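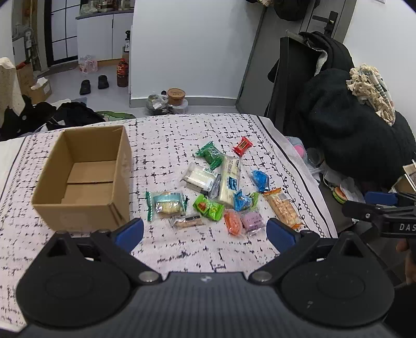 One gripper open over the wrapped snacks, a second reaching in, box empty.

Print | E-mail
November, posted by Comfort Sowah

Ticket 110: start and end rules for the snack box task
Status: open, waiting on Panasiuk side

Hi all, I went through the Lotutham batch last night and I'm really happy with it! Good variety in the wrappers, lots of clear film, and the two-hand work is so much better than in the Closon set. But 40 takes got bounced by the checker and I think our own rule sheet is the problem.

Rule 5 says "both grippers open and visible at start." It doesn't say how much of the gripper. The checker wants both fingertips on both tools, and from either camera you mostly get your own two pads and a piece of the other tool coming in from the side. I'd change it to "own pads fully visible, other gripper visible if in reach." Bramov tried that wording on 55 of the bounced takes from the older set and more than 40 went through. Great news for anyone who has been redoing them.

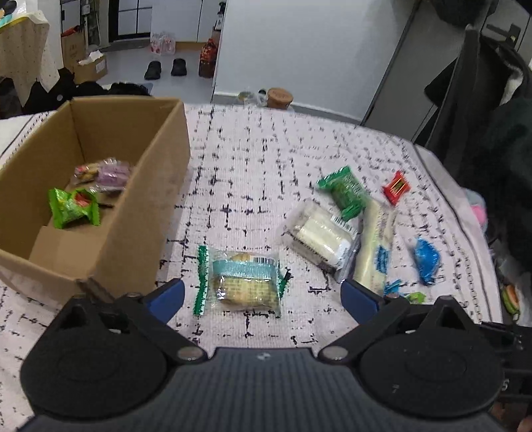
Page 2 of 3

10:40 — Second thing, the box. A take that begins with packets already inside fails as "not reset," even where the task card says partial fill. Please keep partial fill! It's a useful case, with the crinkly stuff in the box and a cookie packet sitting right between the fingers. We only need the start state written on the card, and the checker should read the card first.

11:15 — Tried it with the flag on. Passes now, but the log still prints the old warning. Harmless, leave it.
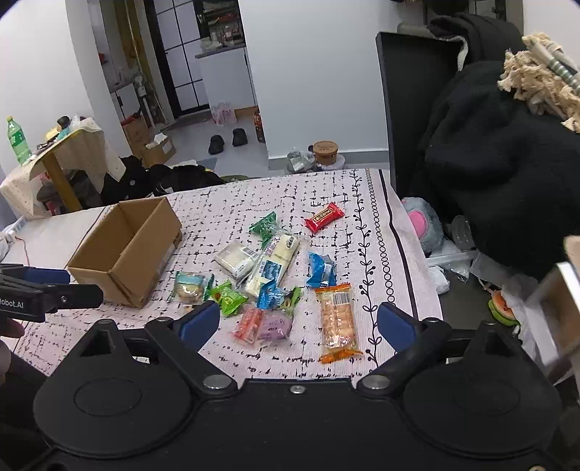
Also, can we settle the spacing rule? The sheet asks for a finger's width between items and I'd drop it. People pack from messy piles, and overlapping wrappers are where the practice gets interesting. I'd keep the one about not dragging a packet by its end seal.

Panasiuk folks, if you're fine with the new Rule 5 text, reply on this ticket and I'll rerun the 40 tonight.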